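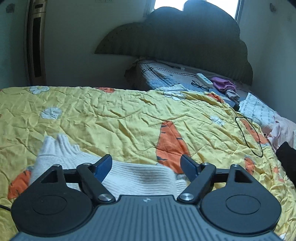

Participants wanted: recording household tasks at home with a hand-held gripper

The Skoryk group is looking for 11 more people to record everyday handling of clothes and bedding in their own homes. The recordings are used to train robot arms, and no robot comes to your home. You do the task yourself, holding a two-finger gripper with a camera on it.

In our first round, participants sent in 504 usable recordings. A policy trained on them folded towels well but did poorly on knitwear, and it did worse still on patterned bed covers. The second round is therefore limited to sweaters and other knits, handled on a bed as it normally looks. Please don't tidy up first or change the bedding.

What you would do

Pick up, spread out and fold garments with the gripper, one garment per recording. Each participant makes 89 recordings over two weeks, at times of their choosing. Training takes one afternoon at our Gurngate office. Mistakes and dropped garments are kept, so do not delete them.

Who can take part

Adults 18 or over with full use of at least one hand and a bed you can walk around on two sides. Everyone who shares the room must sign the consent form. Put away letters, bank cards and family photos before recording.

Pay is 1,000 dollars on completion, or a share of that if you stop early. Equipment is on loan and must be returned.

Apply to Taras Savchuk by the end of March. Questions about the method or data storage go to Vitalii Tymoshchuk.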